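Search this text Go
Chapter 3
Acoustic Separation in Shared Buildings

3.1 Scope of the chapter

Sound reaches an occupant by two routes. Airborne sound is radiated into the air of the source room and sets the dividing element in motion; structure-borne sound enters the building fabric directly, as from footfall or unisolated plant. The two routes call for different treatments, and a partition that performs well against speech may do little against a dropped chair. This chapter deals with airborne sound. Impact sound is taken up in Chapter 4.

The behaviour of a single-leaf partition is governed over much of its range by mass. In the idealized case, doubling the surface density raises the transmission loss by 6 dB, as does doubling the frequency. Field results fall short of this figure, particularly near the coincidence frequency, where bending waves in the panel match the trace wavelength of the incident sound.

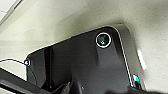 Flanking transmission is the portion of sound energy that bypasses the dividing element. Common paths are continuous floor screeds, shared ceiling voids, back-to-back outlets and unsealed service penetrations. Equipment fixed to a panel, such as the dark round-cornered unit with its white-ringed lens, should be included in the survey, and the panel behind it checked for cable holes. An opening of very small area can control the performance of an otherwise heavy wall.

3.2 The Fustbridge survey

The worked problems draw on measurements compiled by Trí Hồ at the Fustbridge municipal offices, a converted wool store with 77 rooms. Of the partitions tested, 20 were rated below 40 dB. Partanen's method of path ranking (Section 3.6) is applied to each. Students without access to a sound level metre of suitable class may use the tabulated data from the Enthorpe annex.

Notation follows Appendix B. All levels are in decibels re 20 µPa unless otherwise stated.

12 shares 4 comments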